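Workplace and Shop Floor > Automation > Sorting station at Droldale: effect on bench staff

osaab
January 22, 2021

I work at the Droldale returns building. We handle mixed small goods: accessories, hair items, costume jewelry, small leather. Since April we have had one Kragh sorting cell on the line. Before that, eight of us sorted by hand at benches. Now four sort and the others were moved to exceptions, meaning whatever the cell rejects.

Target is 400 pieces per shift for the cell. Exceptions has no written target but we are measured anyway, through the Wimeo terminal. Does anyone have a similar setup, and how is exceptions work rated at your site?

kirsten_o

Same cell, different building. Our exceptions desk was rated at the old hand-sorting rate for the first months. It made no sense. The cell takes the easy pieces, so the average piece reaching a person is harder than it was. We got the rate dropped after logging handling time per piece for two weeks.

Ukska_lineB

I don't agree that it is harder across the board. At our site the rejects are mostly bad labels. Rescan, relabel, done. If your exceptions pile is all difficult pieces, the infeed is set up wrong. Check the spacing on the belt first.

osaab

Spacing was checked twice. Labels are a small part of it. On my last full count, 214 rejects in one shift, the largest group was "no stable grasp." That is a piece touching or caught in another piece.

ukaelin

Kragh service tech here, speaking for myself. "No stable grasp" is a catch-all. It covers tangles, flat items and anything that changes shape when the jaws close. Belt spacing helps with the first only.

Ukska_lineB

Then sell it as a cell for boxed goods.

ukaelin

Many sites do run it that way. Sales is a different department.

inger_as

I do the training side, collecting grasps by hand so the next model has something to learn from. Two of my former bench colleagues do it as well. Pay grade is the same, the wrists are better off, and there is less talking during the shift.

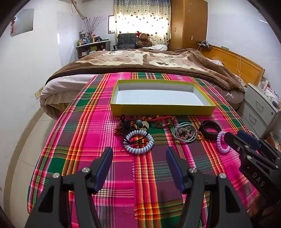

Tangles are most of what I get asked to record now. A single rigid piece is solved, more or less, and the request sheet has moved on to mixed sets. A rhinestone necklace caught up with hair ties in one bundle is a typical case: pick at the wrong point and the whole bundle lifts. A spiral coil bracelet has the other problem, as it stretches if you grip one turn and pull. A bench sorter knows both from habit. The cell has to be shown, and the showing is currently done by people who used to sort.

kirsten_o

Is that counted as skilled work where you are? Ours is listed as "data support" and sits one grade under the bench.

inger_as

Same grade as bench here. Tove Baldursdóttir, our shift lead, argued for it before the first recording was made. Much easier than getting it changed later.

Ukska_lineB

I accept the point about tangles. I still say fix the infeed before rewriting job grades. Roughly 400 pieces a shift is not a high number, and a good bench did that by lunch.

osaab

A good bench with two people did. I will log handling time as Kirsten suggests, split by reject code, and post the table when it is complete.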